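May, a little after nine at night

I meant to write last night and fell asleep with the lamp on, so this has to cover two days. It has been laundry, mostly, and more laundry, and in between I finally put away the winter things I have been walking around since we got home from Salta.
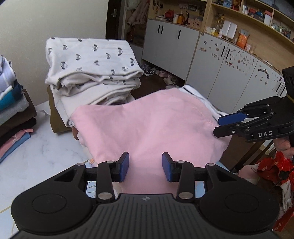
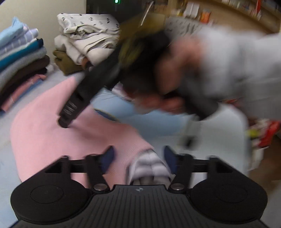 I do love folding, once I stop grumbling and get started. There is something so comforting about a soft pink thing that just wants its sleeves tucked in - and then the stripes, which never line up for me no matter how patient I am! I filled 2 bags for the donation bin and felt very pleased with myself, and then took one sweater back out because I couldn't bear it.

The shoes can wait until tomorrow. I made tea, let it go cold, and made it again. My back is sore but I'm happy, and the clean sheets are on the bed.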